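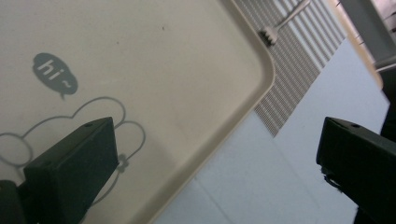

Comparison of Two Hand-Held Grippers: Notes from the Second Round

Posted Wednesday, December 2, 2020
Filed under: grippers, cameras, bench notes

The first round of this comparison was published in July and drew more correspondence than any other entry on this site. Several readers asked that the trial be repeated with ordinary household objects in place of the machined blocks used at that time. The request was reasonable, and the present entry reports the results.

Two hand-held grippers were considered. The first is the Imier, which has been in regular use here since the spring. The second is the Susta, lent for the purpose by Rosine Renaud, to whom I am grateful. Both are operated by a trigger, both close two opposed fingers on a parallel track, and both carry a camera that looks forward over the fingers. They are intended for recording demonstrations by hand, so that an arm may later be taught the same motion. No arm was used in this round. The Marchal controller required for that stage has been returned for service and will be discussed when it comes back.

Method

Each gripper was used for 200 attempts. The objects were plastic cutlery, a sponge, a bottle cap, a drinking cup and a shallow tray with a raised rim. An attempt was counted as a success if the object was lifted clear of the surface, held for two seconds and set down without being dropped. The order of the objects was drawn by lot at the beginning of each session. I carried out all attempts myself, which is a limitation, and one that I have not found a way around in a household of my size.

I had intended to continue to 277 attempts per gripper in order to match the July total. The trigger spring on the Susta began to stick before that number was reached, and it seemed improper to compare a worn mechanism with a sound one. The additional attempts made with the Imier have been left out of the comparison.

Results

The Susta failed nine times. The Imier failed more often, and nearly all of its failures involved cutlery lying flat. A plastic fork offers very little height for the fingers to close upon, and the approach must be made low and level. The Imier has the thicker fingers of the two, and on a hard surface the lower edges meet the floor before the tips have reached the handle. On a ribbed mat the difficulty is smaller, as the handle is held slightly off the low points of the surface.

The tray gave the opposite result. Its rim is easily taken by either gripper, but it must be held firmly at one point while the remainder hangs unsupported. The Imier held it without rotation. The Susta allowed it to turn in the grip on several occasions, though never far enough to be counted as a drop. Readers who expect to handle plates or trays should give this some weight, as the success figures alone do not show it.

Camera placement

More time was spent on the cameras than on the fingers, and I would advise others to plan for this. The view from a hand-held gripper is governed by the wrist of the person holding it. A floor that appears level to the operator may arrive in the recording at a steep diagonal, and the same tray may be seen from a different angle in each attempt. This does no harm in itself. A varied set of views is often desirable. It does, however, make review of the recordings tiring, and I found it necessary to stop every half hour.

A wide opening between the fingers is of real help. When the fingers stand well apart, the surface between them remains in view during the approach, and the operator can judge afterward whether the line of travel was correct. When they are brought partly together beforehand, as the Susta manual recommends for small objects, the target is often concealed at the moment it matters most. I followed the manual for the first sessions and then abandoned its advice.

Pale surfaces presented a further difficulty. A white object on a light background is difficult to separate from what lies beneath it, and its shadow is frequently the clearest sign of where it rests. Lowering the exposure by one step improved the recordings from both cameras. The Basus lens cover, purchased to reduce glare, made no difference that I could measure, and I have stopped using it.

Maintenance

Fingers used near the floor collect fibers and dust, particularly along their edges. I now wipe them before each session with a dry cloth. Ashton McAlister wrote after the July entry to recommend a strip of low-tack tape for the same purpose, and his method is quicker - although it left a faint residue on the Imier, and I have gone back to the cloth.

Provisional findings

For cutlery and other flat objects, the Susta is preferred. For trays, and for long sessions in general, I would choose the Imier, whose trigger has shown no sign of wear. The Susta will be returned to Ms. Renaud with a note concerning the spring.

Correspondence on the method is welcome at the usual address. Requests for the recordings themselves cannot be met at present, as the files have not yet been sorted by object.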